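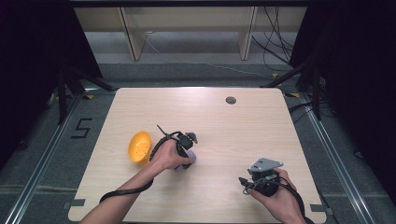

Ex-office table - oil it, varnish it or leave it alone?
Posted in: Furniture care and repair

hazelgate
I paid 40 pounds for a second-hand meeting table from a clearance place in Plukelden. It is going to be our kitchen table. The seller said it was oak but could not tell me what was on it. Water sits on top in beads, so there must be some sort of finish left. I have a tin of Barros hard oil in the shed from doing the worktops and would like to use it up. Do I need to sand first, and how far down? Two small children will be eating at it every day.

Torvald_M
If water beads, oil won't get in. It will sit on top and go sticky. You'd have to take the old finish off completely before using any oil, and on an office table that is nearly always lacquer. Check whether it's solid before you do anything. Look at the underside and compare the grain on the edge with the grain on top.

pinchbeck
Office tables are veneer nine times out of ten. Do not put a belt sander near it. I went through the veneer on a sideboard in a few seconds and it can't be put back.

old_bradawl
Disagree with the gloom. Hand sanding veneer is fine if you are sensible. I did a Skultia desk with a block and it took one Wednesday evening. Oiled it after, still good. Keep off the edges, they go first.

pinchbeck
A desk is not a kitchen table. Oil on a table that gets tomato sauce and felt pens on it means doing it again twice a year. I would leave the lacquer, wash it with a drop of washing-up liquid and use mats.

hazelgate
Thanks all. I had a look underneath and it is veneer on some kind of board. So no belt sander. What about marks? It has a few and I can't decide if they are in the finish or just on it. 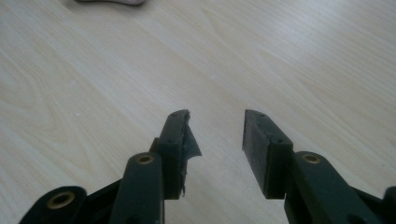 Torvald_M
Lacquer marks come in two sorts and they need different treatment. Dirt, paint and glue sit on the surface and you can feel them with a fingernail. Damage goes into the film and you can't lift it. Get down low and look across the top towards a window, then wipe with a damp cloth and look again. Tiny white specks like the ones in the photo I would try with a nail and a bit of white spirit before reaching for any paper. The shiny patch towards the top right is only light on it, so don't chase that sort of thing.

old_bradawl
White spirit, yes. Try it on the underside of the lip first. If it goes dull you can bring it back with a dab of wax.

Vlastimil Hudec
I have looked after the tables at a college in Pramberg for 13 years. We never oil them. Warm water, soft cloth, dry straight away. When the lacquer is worn through by the chairs we rub down lightly by hand and put on two thin coats of water-based varnish. Don't use the cream polishes with silicone in them. New varnish will not stick afterwards, you get little craters.

pinchbeck
What he said.

old_bradawl
Agree about the silicone. I still prefer the feel of oil.

hazelgate
Going with washing and mats for now. If it looks bad by October I'll do the varnish. Does anyone near Plukelden want most of a tin of hard oil?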